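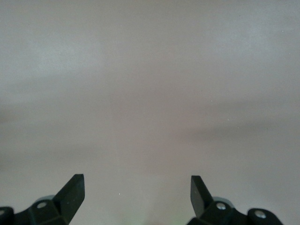 NOTICE TO RESIDENTS OF PLITHOLM

The Office of Tides regrets that the sea did not return on 12th July. Residents of Drustside are asked to remain off the exposed ground, including those whose relatives are buried there.

Claims for lost water may be made to Magdolna Vida, Deputy Registrar, on Form 108. Claims for lost sound will not be heard at present.

The bell reported by Imelda Tan has been entered in the record. The Office owns no bell. Residents who hear it after dark are requested to stay indoors and leave the door unanswered.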